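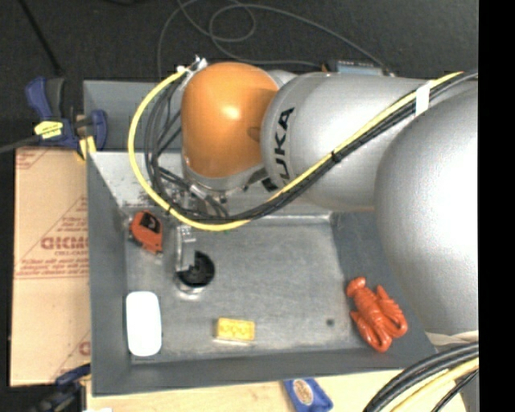
Keegan Kingi wants to know why a student team would spend a whole semester on picking things out of a tray when there are companies that already sell it. Fair question. Long answer follows, in pieces.

Background for people who don't follow me for robots: Kanik is our student team. There are four of us. We enter a picking contest called Azimi at the end of April. The arm belongs to the department and we get it in the evenings.

The contest task is short to state. The judges put small items in a tray. The arm has to take them out one at a time and set each one in a bin. You don't know the items ahead of time. You do know the tray.

So yes, you can buy this. What you can't buy is the part where you understand it well enough to say what went wrong. Our course grade is mostly a written report on failures. The contest is extra.

Items on the practice list at the moment: a tape measure, a toy lobster, a yellow toy brick, plus whatever turned up in people's bags. We try to mix shiny and dull, hard and soft, tall and flat.

The lobster is the one everybody asks about. It has two big claws and a tail, and depending on how it lies the planner thinks it's one object, or a body with two extra objects stuck on the end.

When it lies across the place where the floor meets the sloped wall it's worse. Half of it is tilted. The planner fits a flat plane to the floor, then treats anything above the plane as an item, and now the wall is an item too.

Our planner is called Tatodine. Soledad Zepeda wrote the first version in her second year and the name was already in the code when I joined. I have asked what it means and she says she was tired.

What Tatodine does: takes a depth image, finds lumps, scores places where the fingers could close on each lump, sends the top one to the arm. If the score is under a cutoff it skips the lump and goes to the next.

What it doesn't do is remember. If it misses, it takes a new image and starts over, and if nothing moved it will choose the same bad grasp again. I've watched it do that until I hit stop.

Fix for that is in a branch. It keeps a short list of spots it has already tried and takes points off any grasp near them. It's maybe a page of code. Testing it has taken much longer than writing it.

On testing. We have logged more than 600 grasp attempts since we started writing them down. Before that we had opinions.

Each log line has the item, the pose, the score, whether the fingers closed on something, and whether the item made it to the bin. The last two are separate columns and it took an argument to get there.

My side of the argument was that a grasp is a grasp. Soledad's side was that if it drops on the way over, the judges don't care how good it looked at the tray. She was right and the columns stayed.

With both columns you can see that the tape measure is easy to close on and bad to carry. It's heavy for its size and it turns in the fingers when the arm speeds up. So now the arm goes slower after pickup. That cost us time per item and we took the trade.

The brick is the reverse. Hard to close on because it's small and low, and once you have it you have it.

Smooth white things are a camera problem before they're a gripper problem. Under the bench lights they go to plain white in the color image and the depth comes back with holes. Tatodine sees a hole and thinks there's nothing there.

The tray itself isn't much kinder. It's bare metal with a lot of scuffs, and it throws back light in cloudy patches. We talked about painting it matte. The Azimi rules say the tray has to stay as supplied, so that was a short talk.

What helped more was turning off one row of lights. I don't have a good explanation, only the numbers before and after. It's in the report as an observation and I've left it at that.

Gripper fingers next. They're metal, narrow, and they can get down next to an item without shoving its neighbor, most of the time. Wide pads hold better. We had wide pads last fall and they could not get into a corner at all.

We do have a set of soft tips that slide over the fingers. That set is called Rodix in our notes, after the label on the box it came in. They help on round stuff. They also come off, and then you have a soft tip in the tray and Tatodine tries to pick it up.

Cables. Nobody warned me how much of this project would be cables. Anything that runs down to the wrist has to have enough slack for the arm to turn, and too much slack will sweep across the tray and knock your items over.

Our rule is tie, move the wrist through its full range at low speed, look, tie again. Two people for this, one at the stop button. It's slow and I'd do it the same way again.

If you're setting up something like this, leave a bigger loop at the last joint than seems reasonable. You can always take some back. A cable pulled tight at the end of a move will cost you an evening, and the connector if you're unlucky.

Also clamp your tray. For the first few sessions ours just sat on the table. An arm this size doesn't notice a tray. It leaned on a wall once, the tray slid, and every position we had measured was off by however far it slid.

We spent that night blaming the calibration. We recalibrated, got a number that agreed with the old one, and still missed everything on the same side. Soledad put a ruler against the tray and that was that.

Since then there's a check at the start of each session. The arm goes to a point just above the floor of the tray and someone compares it to the note in the log. Takes a minute. If it's off, no runs until it's fixed.

Replying to a couple of these in the thread so they stay in one place.

Why not a learned model? One of us is trying one. It's trained on the log, and our log is small. So far it likes the tape measure a lot and everything else not very much. It will be in the report as a comparison and won't be in the contest entry.

Why such a big arm for such small things? It's the arm we have access to. A smaller one would be faster to set up and less nerve-racking. Big arms do repeat their positions well, so when a grasp misses I mostly look at the camera and the planner first.

Is suction allowed? Yes, and some teams use it. On flat clean surfaces it's great. We looked at our item list and there weren't many flat clean surfaces on it. A lobster has none.

How fast is it? The last full practice run we timed took 23 minutes to get through all the rounds, with the slower carry speed. The limit is shorter than that, so there's work to do. Most of the time goes to retries, which is why I care about the memory branch.

Where does the time go apart from retries? The camera. The arm moves out of view, we wait for it to settle, we take the image, the arm comes back. We're trying an image taken on the way back from the bin so there's no extra stop.

That one works on the bench with the arm at half speed. At full speed the image smears a bit and the edges of small items go soft. The brick is the first to suffer.

Keegan again, asking what counts as done. For the contest: all items out, none on the table, inside the limit, in front of judges. For the report: every failure type named, with a count and one thing we tried for it.

I think we'll make the second one. The first depends on what they put in the tray.

Plan for this week: merge the memory branch, rerun the sloped wall cases, order spare soft tips, write up the lighting observation. If anyone on another team has dealt with items leaning on a sloped wall, I'd like to hear how you handled the plane fit.

I'll post the failure table when the columns are cleaned up. Right now half of it is in abbreviations only Soledad can read.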